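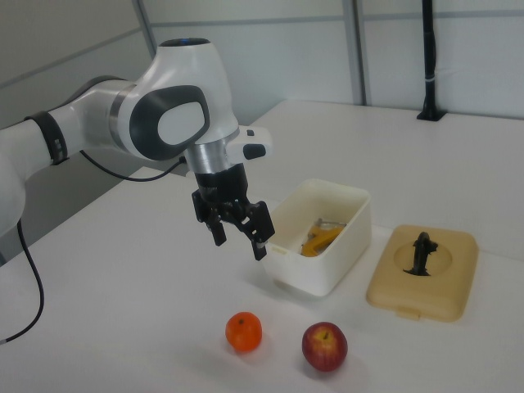
A white worktable, with a robot arm reaching in over it.

Potska Recipe Cards

Potska is a collection of 2,000 handwritten recipe cards from home kitchens in Zuvville, typed out as plain text. The cards are mostly in English, with many words from other languages that the cooks brought with them. We made it for people who study how families write down food, and for people who need real and messy text to test their tools. It is also nice to read when you are hungry.

What you get is the text of the cards. The scans are not in this release. Please see Known problems before you write to us about it.

What is in the download

cards.csv – one row for each card
lines.csv – one row for each written line, in the order it stands on the card
words.csv – the list of unusual spellings and what we think they mean
notes.txt – our working notes, not very tidy

All files are UTF-8. The field separator is a comma and the text fields are in double quotes. If your spreadsheet program shows strange letters, choose UTF-8 when you import, do not open the file by double click.

Columns in cards.csv

card_id: a short code, never used again if a card is removed
box: the name of the box or tin in which the card was kept, as the family called it
title: the title as written. Empty when the card has no title
title_guess: our title, only when the title column is empty
hand: a letter for the handwriting, valid inside one box only. Hand A in one box and hand A in another box are different people
side: front, back or both
lang: main language of the card
other_lang: any second language, if we could recognize it
kind: bread, soup, pickle, sweet, main, drink, remedy, other
from_print: yes, no or unclear. Yes means that the recipe was copied from a newspaper, a package or a book, and the card says so

Columns in lines.csv

card_id: same code as above
line_no: position on the card
text: the line as written
struck: the words which were crossed out, when they can be read
added_by: the hand letter, when somebody else added the line later

There is no column for the age of the card. Very few cards carry a year, and we did not want to guess from the paper.

How we typed the text

We typed what is on the card, with its mistakes. If the cook wrote "flower" for flour, it stays "flower". Line breaks are kept. Fractions are typed with a slash. A word we could not read is typed as [?], and a word we could read with doubt has the question mark after it in square brackets, for example cardamom[?].

Stains are not marked unless they cover writing, and then we put [stain]. In the first version we also had a mark for burned corners. We took it out in version 2, it was used differently by each typist and could not be trusted.

Every card was typed by one person and read again by another. Where they did not agree, Mahlet Hadgu decided, and the discussion is in notes.txt. Some of these discussions are long. There is a whole page on whether one cook in the Tekleab box writes "simmer" or "summer", and we still have it as [?].

Measures were left alone. We do not convert cups to grams. A card which asks for "the blue cup" has "the blue cup" in the text, and you will have to live with it as we did. Words.csv explains a measure only when the family could tell us about it.

Where the cards come from

The families lent us their boxes and we gave them back. Each family signed a form which permits us to share the text. They could take out any card before release without telling us why, and several of them used this right, mostly for Christmas baking. The Tekleab box is the largest one and it is a little too strong in the bread part of the collection. If you compute anything about bread, please try it also without this box.

Tatsuya Kaneko visited the families and wrote down what they told him about the cooks. These conversations are private and are not part of the data.

Names on the cards

Many cards say from whom the recipe came: "Aunt so-and-so's plum cake". We replaced the surnames with [name] and kept words like aunt, neighbor and teacher. First names were kept if the family agreed. Phone numbers, which are surprisingly common on the back of recipe cards, are replaced by [phone]. If you find one that we missed, write to us and do not post it in the public tracker.

Loading the files

We use Flilline, our small reader script, which sits in the tools folder. It joins the lines to the cards and gives you the full text of one card:

flilline show CARD_ID
flilline search "sour milk"
flilline export --kind pickle

You do not need it. The files are ordinary CSV and any program will do. Join on card_id and sort on line_no. Sort as a number, otherwise long cards come out in a funny order.

Known problems

The scans are missing. They show the surnames, and hiding these by hand is slow work. We plan to share a part of them but cannot promise when.

The hand column is weak. The same person writes differently with a pencil at twenty and with a ballpoint at seventy, and for sure we have split some cooks in 2. The opposite happens also, with sisters who went to the same school.

The kind column has only one value per card. A card with soup on the front and cookies on the back is marked by its front. Check the side column if this is important for you.

Remedies are typed as they were written. Some are not safe. Do not treat a cough with anything you find in this collection, and please do not follow the old canning instructions either – the boiling times are too short by the standards of today.

Changes in version 2

Removed the burned corner mark
Added struck and added_by to lines.csv
Fixed the front and back of cards in the Tekleab box, which were swapped
Spelling list moved out of the notes into its own file
4 cards removed at the wish of a family

Use and credit

You may use the text for research, teaching and cooking. Please name Potska and the version, and if you print a whole card, name also the box it came from. Selling the text as a cookbook is not permitted, the families were very clear on this.

Corrections are welcome, most of all from people who can read old Polish handwriting. Send the card_id, the line_no and your reading. We collect them and answer in batches, the next one in December.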